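Luik
Hand-held gripper pair, build notes and kitchen recordings
Last big tidy of this file: March 2021

Luik is a pair of hand-held grippers and the recordings we make with them. You hold one, squeeze it, open a toaster oven door with it, and the camera on the tool sees roughly what a robot's wrist camera would see if it did the same job. Then you have something to train on, without having had a robot arm on the bench at all. It is the most fun any of us has had with a toaster oven.

We build and record at Nirby, our shared workshop. The recording side lives in a small program called Fatodeck, kept in the fatodeck folder of this repository. The parts files are in hardware. Everything below is what we would want to know if we were starting again next weekend.

What's in the repository

hardware/ has the printable housings, finger plates and the trigger linkage
markers/ has the printable sheets of square markers
fatodeck/ is the recorder and the clip checker
notes/ holds scans of the workshop notebook, handwriting and all
clips/ contains only the index file. The video is too big to keep alongside the code, so the index tells you which archive each clip sits in.

Building a gripper

Print the housings first. They are the slow part and you'll want to sand the inside faces before anything else goes near them. Our left and right housings are not mirror images! The left one has an extra lip for the cable, and if you print two rights you will find out at the point where the fingers go on. (Twice, in my case.)

The fingers are long angled plates. Print them flat, with the inner face up, so the texture comes out crisp. We tried smooth ones to begin with and they slid off every handle we own. Textured ones hold a door handle, a jar lid and a slice of bread without much fuss, although the bread still gets a bit squashed by anyone in a hurry.

Behind each finger goes a ribbed orange pad. Edgars Šimkus worked out the rib spacing over a couple of long evenings with a bag of clothes pegs and a kitchen scale, and his notes are in notes/pads if you want to change it. Softer filament gives more bend and a slower return. We settled somewhere in the middle and haven't felt the need to move.

Stick one square marker on each housing, flat and facing the camera. The markers are how the software knows how far open the fingers are, so spend a minute on them. Matt paper only. Glossy paper catches the ceiling light and the checker loses the marker just when the fingers are doing something interesting. Trim the white border generously too; if you cut right up to the black square, detection gets flaky.

Full opening is 100 mm between fingertips. You can get more by filing the stop on the linkage, but the fingers then leave the edge of the camera's view and you lose the opening measurement as well.

Cables: leave a loop. The first one I built had everything pulled neat and tight along the handle and it looked lovely until somebody turned their wrist. A floppy loop over the top looks a mess and works all day.

Setting up the table

You need a table, something plain to hang round it, and decent light. We hang black fabric on three sides, held along the top edge with small clips. Creases don't bother the recordings much. Gaps do, a bit, mostly when someone walks past on the other side, so overlap your pieces if you can.

Ceiling panels are enough for us. We tried a desk lamp and took it away again: every time a hand moved in front of it, a big shadow swung across the table and confused the checker.

Leave the toaster oven in the middle and arrange the smaller things either side. Move them between clips. Half a hand's width is plenty, and it makes a surprising difference to how well a trained policy copes with a table it hasn't seen before. Have a few things standing about that play no part in the task, such as a bottle or a jar. A bare table makes for lazy training data.

Recording with two people

Some jobs want two grippers, for instance one holding the oven door down and the other going in for the rack. One person can hold both if they're patient. We prefer two people with one gripper each, standing a little apart, taking turns to lead. Say what you're about to do before you do it. It sounds daft for the first few minutes and then you stop noticing.

Start each clip with both grippers in view of each other's camera and the fingers fully open. Squeeze once, release, then begin. Fatodeck looks for that squeeze to line up the two recordings, and it's far more dependable than trying to press two buttons at the same moment. 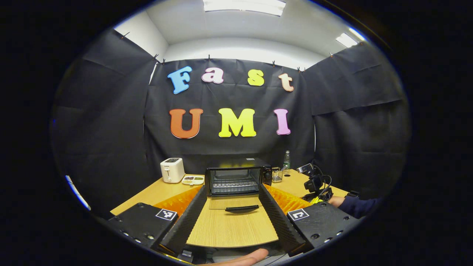 Larasati Hutapea wrote back after reading the draft of this section that the opening squeeze ought to be done twice, quickly, because a single one is too easy to confuse with an ordinary grab. She had a clip that started halfway through a jar being picked up, and the lining-up was out for the whole recording. I've tried the double squeeze since and I like it. The checker accepts either for now, but please do two on anything new.

Tasks

The names in the index are short, so this is what each one means.

door_open: from closed to fully folded down, by the handle
door_close: the reverse, ending with the door shut and the fingers clear
rack_load: put a piece of food on the wire rack, door already open
slot_toast: bread into a slot of the white toaster, lever left alone
tray_pick: pick one bit of food out of a compartment in the small white tray and put it back in a different one
jar_move: lift the glass jar and set it down elsewhere on the table

Nothing is ever switched on. The toaster and the oven both stay unplugged for the whole session, and it's worth checking again after every tea break. The plates are printed plastic and so are the housings.

door_open is the best one for a beginner. It teaches you how the tool feels when something pushes back, and you get a good clear result at the end. tray_pick is the hardest by a mile. The bits are small, the walls of the compartments get in the way of the fingertips, and you have to come down nearly straight. Tõnu Kuusk has a knack for it, and if you open any of his clips you'll see how slowly he goes in. Copy that.

What the data looks like

There are 342 clips in the index at the moment. Of these, 100 are door_open, which is far too many compared with the rest, and that's simply because it's such a nice one to do. If you train on everything at once, weight the tasks yourself or you'll end up with a robot that is very keen on doors.

Each clip has the following:

video from the gripper camera, wide view, round with a dark border
a second video where two grippers were used
finger opening per frame, in millimetres
tool pose per frame, estimated from the video
task name, operator initials, and a one-word result (good, slip, stop)

We keep the slips. They're labelled, so you can drop them with one flag, but a clip in which the handle gets away and is caught again is useful to somebody. Stops are the ones where the operator gave up or a cable came out, and there's not much to learn from those unless you're working on the checker.

The camera view bends straight lines a lot, especially table edges. We leave it bent. If you want it flattened, run the flatten script in fatodeck and keep the originals, as you lose a good deal of the sides.

Known problems

Dark things on dark fabric. The oven is black, the fingers are black, the cloth is black. Pose estimation manages because of the table and the ceiling, but if you tilt the tool so that fabric fills most of the view, it drifts. Keep a bit of table in sight. Pinning up something colourful on the backdrop helps as well, and big foam letters do the job beautifully.

Clear things. Jars and plastic bottles are easy for a person and hard for a model. Expect worse results on jar_move than on anything else with a similar number of clips.

Thumbs. A thumb sneaking up at the bottom of the view is harmless. A thumb over a marker is a spoiled clip.

Left-handers. The trigger is fine for either hand but the cable lip is on the wrong side. Inese Vītola has a mirrored housing half drawn and I'd dearly love to see it finished. Talk to her before you start your own.

Pads working loose. Tighten the pad screws at the start of a session. They sit in plastic and they creep.

Running the recorder

Plug in one gripper, start fatodeck, and wait for the opening figure to appear. Squeeze all the way and let go a few times. It should read zero closed and very near the full opening when released. If the figure jumps about, look at your markers before you look at the code. Then plug in the second gripper, if you're using one, and do the same.

Clips are saved when you press the space bar, and you'll be asked for the result straight away. Answer while you remember. Leaving it till the end of the evening gave us a batch where every clip was marked good, including one in which the toast is on the floor.

If the program complains about disk space, it means it. It won't start a clip it can't finish.

Helping out

Clips are welcome from anyone who has built a pair, and from other kitchens most of all! Different tables, different ovens, different hands. Run the checker first and send us the report along with the index lines. Priit Venckus looks after the index and will tell you kindly if your task names don't match.

Still wanted: more rack_load, any two-gripper clips with the leader on the left, a cable clip that survives being sat on, and someone who understands soft filament better than we do.

Changes

Textured fingers are now the default, smooth ones moved to hardware/old
Checker accepts a double squeeze at the start
Marker sheets redrawn with a wider white border
slip and stop are now separate results
Fixed the second video being saved under the first gripper's name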